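Dokel Evaluation Group
Minutes of the meeting held on Monday, December 12, 2022

Item 3. Furtado kitchen handling kit, on trial from Bruvance

3.1 The minutes of the June meeting were agreed.
3.2 The group considered the supplier's offer of 2,487 per kit, with 215 a year for support.

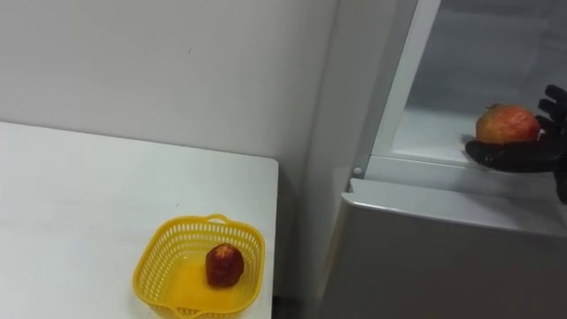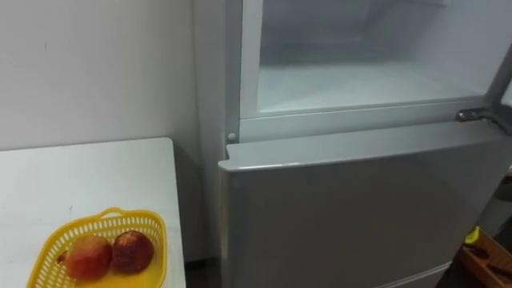
Fruit, basket and refrigerator, trial task 23.

3.3 Jultby asked that the price be held until the trial had closed, and remarked that soft fruit was a fair test of the hand but that glass jars ought to be tried before any order was placed.
3.4 It was agreed to add jars to the task list and to request a written quotation for spare fingers, to a limit of 500.
3.5 The draft hire agreement was deferred to the next meeting.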